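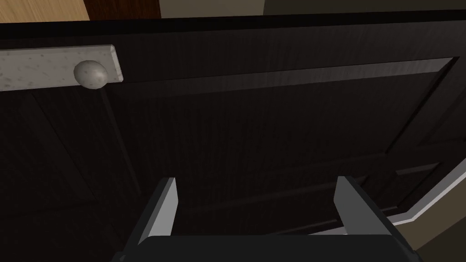
Ruairi Munro
Contributing writer, Days Out

I'd been meaning to get over to the Sullonstead open day for years, and in July I finally made it, after a 96 mile drive and a very bad breakfast burrito. Sullonstead is a furniture works just outside Flallerbridge, and once a year they let people wander in from 10 in the morning until they run out of coffee.

The veneer store was my favorite part! It smells like tea and old libraries, and you can pull out the sheets yourself (clean hands, please). Our guide, a finisher who has been there since high school, let us rub a test oil called Amero into scraps of ash. Mine came out blotchy — hers didn't.

After that we saw the drying sheds, which are hot, loud and a bit dull unless you love fans. I skipped the talk on glue and went to look at the old ledgers instead. One page lists 187 chairs ordered by the hotel in Pant, with a grumpy note about late payment in the margin.

Lunch was chili in the loading bay, five bucks a bowl, and really good. Parking is in the field behind the works, so wear boots if it's been raining. I came home with a bag of offcuts and a breadboard I didn't need — the shop takes cards now.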